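Caring for Film Prints, Posters and Discs at Home
Household Guidance – Cirkine Members' Library
Revised 2018-01-29

Members who keep a private film collection often ask how to store it without specialist equipment. The following advice covers the items most commonly brought to our enquiry desk.

Choosing a room
An interior closet on a main floor is preferable to an attic or basement. Keep shelves at least 2 inches above the floor and away from exterior walls, heating vents and water pipes. Steady conditions matter more than very cold ones.

Reels
Store reels flat, in vented plastic or archival cans. Remove rusted cans, rubber bands and old paper inserts. A sharp smell of vinegar indicates that acetate film is breaking down; such reels should be moved to a separate room at once. Film that may be nitrate must not be projected or kept in the home. Contact an archive before handling it further.

Posters and lobby cards
Do not use adhesive tape of any kind, including tape sold for mending books. Posters that arrive folded may be left folded until a flat drawer is available. Interleave lobby cards with acid-free tissue, up to 37 to a box, and do not force the lid. Framed pieces should hang out of direct sunlight – a hallway is usually suitable.

Discs and cassettes
Hold discs by the outer edge and wipe from the center outward with a soft, dry cloth. Stand cassettes upright, fully rewound. Paper labels should not be added to discs.

Working surfaces
Clear a hard, smooth table before opening any can or folder. Wipe it down, let it dry completely and wash and dry your hands. Food and drink should be kept in another room. Grit left on a tabletop will scratch both film and photographs.

Keeping a list
Record the title, format, date received and condition of each item. Inspect the collection every April and note any change. Clotilde Tessier, who prepared this guidance, recommends pencil for all notes kept inside boxes.

Printed copies are available from the Dunanon reading room. 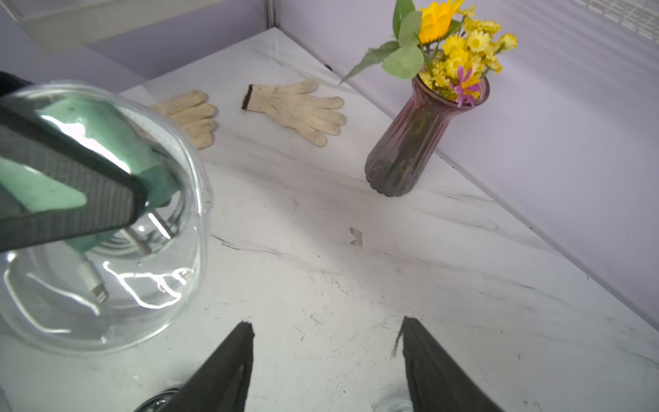 Marble tabletop with a clear glass bowl.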